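Clear bins, same old balls: storage plan leaves Drurkmont asking what it costs

2002-02-09

The Drurkmont recreation centre has a new way of putting away its tennis balls, and we are told it is a big improvement. Members may want to hold their applause.

Since January the old canvas sacks have been on the way out. In their place the centre is buying long, narrow clear plastic bins from Miketti, with a slot at the end to grab them by. The order is for 122 bins, one for each locker and a few for the front desk. The centre says staff will be able to see what they have without tipping it all out on the floor. Maybe so, although a sack of tennis balls was never much of a mystery.

The balls themselves are another matter. A count before the summer season put the stock at 1,000. The latest one found 301 fit for play — and no explanation of where the rest went, beyond a line in the newsletter about "normal wear". A bin with a handle does not bring back a lost ball.

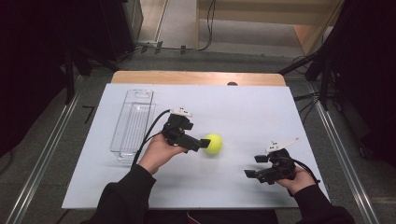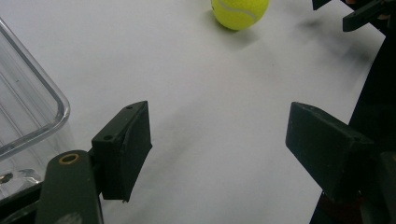
A tennis ball on the white work surface.

The sorting is supposed to go like this. Each ball is checked on the table, the good ones go in a bin and the flat ones go to the Hou Street dog park, which has not yet said it wants them. Ten balls to a bin is the rule. Anyone who can multiply will notice that 301 balls need 31 bins, which leaves 91 with nothing in them.

Asked about the gap, the centre pointed to a second order of balls, to come from Venex at a price still being settled. It would not say how many or when they would arrive. It did say the bins were cheaper bought in bulk, a claim we could not check as the invoice has not been released.

The old sacks are being kept in the equipment shed for now. Court fees go up at the end of the month, and the centre says the rise has nothing to do with storage. Members with questions can put them in writing at the front desk, where replies have lately been taking 10 working days.

Contact us | Copyright 2002 Drurkmont community news | Back to top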